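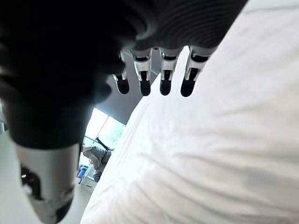
October 24, 2020 – dye bench, wool lot from Drovetti

Scoured the last of the Drovetti skeins this morning and got them into the alum before lunch. 1,000 ml of water to each pot, lid on, low ring. Weld from the Sirkville plot smells like boiled cabbage again, so windows open please!

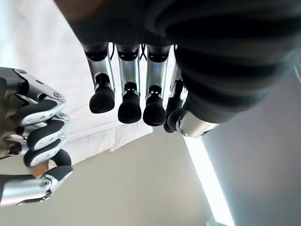
Three fingertips pointing down, second one a touch lower than the first.

Madder next. I left it 11 hours at a bare simmer (too long, I think) and the red has gone a bit brick – nice enough, but a long way from the Ezzat shade card. Tried a pinch of chalk in pot 7 and that one came up much brighter. Might just be our water. Will do the same again in November with rainwater and see. 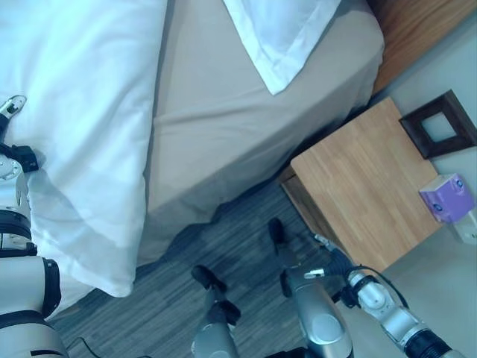 White duvet, beige sheet, grey carpet.

Brerau want undyed samples as well, so keep two skeins back. Iron pot needs a proper scrub before anyone puts yellow anywhere near it. Labels are in the drawer under the scales.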